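Drarar Household Wiki > Storage > Baskets > Plastic basket (small, perforated)

We use cookies to remember which pages you've read and to send the Clidach newsletter if you've signed up. OK / Manage settings

Plastic basket (small, perforated)

The small perforated plastic basket is an open-topped tub, usually rectangular, with walls full of little holes. Around my place it's the thing that holds the tea towels, the pegs, the odd socks, the spuds, and once (for a whole winter) a broken radio. I've been looking after this entry for a while and I've rewritten it in my own voice because the old one read like a customs form. If you'd prefer the dry version, it's in the page history.

Shape and build

Most of them are moulded in one go, walls and floor together, and the handles are either part of the rim or clipped on afterwards in a second colour. Clip-on handles fold down so the baskets can stack, which is lovely until one pops out of its socket and goes under the fridge. The holes can be round, square, diamond or slotted. Small rectangular ones give a wall that looks a bit like mesh, and I reckon they're the best for cloth, as big diamonds let a corner of fabric poke through and then you're tugging at it like a magpie.

Colour is purely a matter of taste! Pinks and pale greens seem to fade fastest on a sunny windowsill, in my experience, and a greyed old basket will go brittle at the corners well before the floor gives way.

What people keep in them

Cloth is the big one. Tea towels, face washers, pillowcases, baby wraps, dust cloths. A basket beats a drawer for these because you can carry the lot to the table, fold there, and carry it back to the cupboard. I fold mine in thirds lengthways and then in half, with the fold facing up, so I can grab one without the others coming along for the ride. Larger pieces (a single sheet, say) go in flat and fill the whole thing, and there's no shame in giving a sheet its own basket.

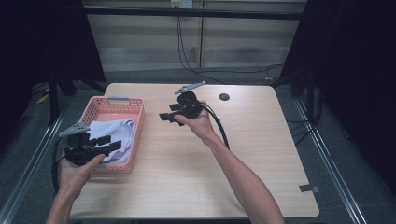 Should folded linen be kept in a basket with holes or one with solid sides?

Holes are better for anything in regular use, because air gets through and cloth that went in a touch damp has a chance to finish drying. Solid sides suit things you put away for months, where dust is the bigger worry.

Kitchens use them too, mostly for onions and potatoes, and I've seen people line them with newspaper to catch the dirt. Bathrooms, less so: the holes collect talc and hair and you'll be at them with an old toothbrush. In the shed they're good for pegs, and hopeless for nails.

Sizes and makers

There isn't any standard size, whatever the label says. The Hustik range, which is what our local shop carries, goes by number, and the 674 is the one I'd call normal. It fits a 90-gram sort of tea towel (the everyday weight) folded in half again, and it slides under a bathroom shelf with room to get your fingers in. The Hustik 3194 is longer and shallower and people buy it for drawers, then find it fouls the runners. Xenos makes a similar one with a stiffer rim, though the colours are a bit grim if you ask me.

Care

Warm water, dish soap, soft brush. Give the outside corners a proper go, that's where the fluff packs in. Don't put them in the dishwasher unless the maker says so; mine came out shaped like a saddle. Leave them upside down on the rack so the water runs out of the holes, and keep them off the heater.

A cracked handle can be replaced with a loop of cord through the top row of holes. A split in the floor is the end of it as a carrying basket, but it'll do another few years as a seedling tray.

See also: Tea towel; Peg basket; Folding table; Laundry hamper

Reader comments (3)

pegsandpillows: I do the fold-up thing with my towels now and it's so much tidier. Can't agree on the bathroom though, mine's been in there ages and a rinse in the shower sorts it.

greybasket: Does anyone know if Xenos handles fit the Hustik 674? One of mine snapped in November and the shop only sells the whole basket.

old_linen_cupboard: Tried it, they're too wide by a whisker. I filed mine down and it's held so far. Also there must be 3000 pages on this wiki and this is the one I keep coming back to, cheers.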